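Notebook, cloth handling, collection practice
February 28, 2019
Entry by I. Ramadan. Copy to H. Nasr.

Subject: draft 2 of the handling rules for two-gripper sessions on clothing and mixed household items.

Draft 1 was written from bench work at Ilico and does not hold up in bedrooms. Most of its clauses assume a fixed table, fixed light and a known set of objects. None of those apply in the home sessions. Going through it clause by clause. Numbers are from draft 1 so Hajar can match them to her markup.

1. Jaw pads. Keep. Pads to be checked before each session and replaced as a pair. One new pad facing one worn pad is worse than two worn pads. The cloth creeps toward the worn side and the operator compensates with wrist angle without noticing, and then the compensation is in the data. Pad changes go in the log with the episode number.

2. Pinch depth. Draft 1 said "grip the fabric securely." Useless as a rule. Replace with: fold must stand up between the pads before closing, and fabric must be visible on the far side of the tips after closing. If only the edge of the fold is held, open and regrip. Regrips are not errors and must not be cut.

3. Closing speed. Hajar wants a limit. I do not think we can enforce one on a hand-held tool. Compromise wording: close once, in one motion, no pumping of the trigger. To be reviewed after the next batch.

4. Two hands in the workspace. This is the clause with the most complaints. Draft 1 required one gripper to be still while the other moved. Operators ignore it, and they are right to, as clearing a pile with one hand parked takes far too long and looks like nothing a person would do. New wording:
- Both grippers may move at the same time if they hold separate items.
- If both hold the same item, one leads and the other follows. No pulling in opposite directions except to flatten.
- Linkages must not cross. If they cross, stop, back out along the entry path, continue the episode and flag it.
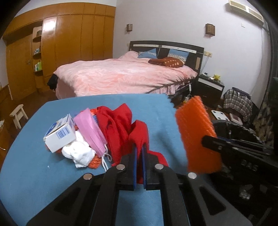 5. Mixed piles. Clothing is rarely alone on the surface. Cardboard, cords, small knits and anything with loops will be in with it. Rule: free the item before lifting it. Looped cord caught on a linkage pin is the most frequent stoppage in the Alaoui batch, and it always comes from lifting too early. If a loop catches, the other gripper clears it. Fingers stay out of the jaws while the tool is live, no exceptions for "just a second."

6. Order of work. Draft 1 fixed the order (large to small). Drop it. Order is the operator's choice, but an item once picked up is placed before the same gripper picks up the next. Half-placed items dragged along with the next one cannot be labeled. I tried on two episodes and gave up.

7. Surface. Any stable surface at working height, padded or hard. Padded surfaces give under the tips and hide contact, so note the surface type in the session header. Do not press down to find the table. Approach at a slant and let the lower pad slide under the fold.

8. Background. People's rooms stay as they are. No tidying beyond what is needed for safe footing. Add: papers with names, screens and mail are removed or turned over before recording, with the resident's agreement. This was a verbal rule until now and belongs in writing.

9. Light. Mixed light is accepted. Strong glare on the work surface is not. Move the surface, leave the room's lamps alone.

10. Episode limits. Current ceiling is 700 frames for a single fold and 2,000 for a pile. The longest pile episode that passed review in the Plulo set ran to 1,155, so 2,000 is generous, but I would leave it until somebody has a reason to lower it. Episodes over the ceiling are split at a placement and never in the middle of a hold.

11. Reject criteria. Open. Hajar rejects for motion blur on the held item. I do not, provided the grip itself is readable at the moment of closing. We are reviewing the same footage by different rules and the pass rates cannot be compared until this is settled. Proposed: blur is judged at contact and at release only. Hajar to answer in the margin.

Hajar's margin: Agree for contact. For release I want the item's resting position readable too, otherwise I cannot tell a placement from a drop. HN

Accepted. Clause 11 amended: contact, release, resting position.

Naming. Emo sheets still use "left tool / right tool," ours use "A / B." Switching to left and right everywhere, taken from the operator's side. The old sheets from August will not be relabeled, only given a header line stating which is which.

To do
- Retype clauses 4, 5 and 11 and send to operators
- Pad log template, one line per change
- Ask Alaoui whether their stoppage notes separate cord snags from cloth snags
- Clause 3, no text yet beyond the compromise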